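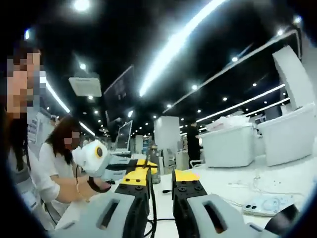 White tables, a laptop in the middle and a black cable running down to the tabletop.

Home Kitchen Laundry Workshop Desk & Cables Ask Me

Taming the cords on a shared table

August 15, 2023

I've had a thing about cables ever since we got white tables. On my old brown desk a black cord just sort of disappeared, but on white every single loop shows up, and so does the dust that collects around it! So I've spent a good part of the summer fiddling with ways to keep a big work table usable when several people want to sit at it with their gadgets and their laptops, and these are the ones that stuck.

Start by clearing everything off. I mean everything, even the lamp you never move. Wipe the table with a barely damp cloth and a drop of dish soap, then dry it with an old T-shirt (paper towels leave fuzz on mine). Scuffs from rubber feet usually come up with a little baking soda paste. Try it in a corner first and go easy, you're rubbing and not sanding.

Now the cords. If one hangs down and piles up on the table, gather the extra into a loose loop as wide as your hand and put a strip of hook-and-loop tape around it. Loose is the word. I used to wrap mine tight as a spring and then wonder why they went flaky right by the plug. Leave enough slack that whoever is holding the thing at the other end can lift it up to their face without dragging a coffee cup along. I allow 2 feet past the table edge and that suits most of us, though Nadiia likes more and she's taller than me, so fair enough.

My friend Wiesława Adamczyk puts a dab of nail polish on both ends of each cord, same color at the plug and at the gadget. I thought it was silly until I unplugged the wrong laptop in the middle of somebody's upload. Now I have coral, mint and a horrible glittery purple.

Laptops go toward the center of the table, screens turned a bit away from the ceiling lights. A glossy black screen will pick up every light in the room, and with a big one up high the only real fix is to tilt it until the glare slides off. Get someone to sit in the chair while you do it — you can't judge from the ladder. Wipe it with a dry microfiber cloth while it's switched off, that's when you see the smears.

Ceiling vents are the other dust maker. Before you clean the table, run a vacuum brush over the grille with the air turned off, or you'll be wiping the whole lot down again by lunch (ask me how I know). I do ours in May and then again when it starts looking furry.

Wrist straps get grubby fast in warm weather. If yours comes off, soak it in cool water with a little hand soap, 90 minutes is plenty, then roll it in a towel and hang it up overnight. Don't put it on the radiator, the stretchy kind goes crispy.

Next time I'm doing drawer dividers, so save your cereal boxes!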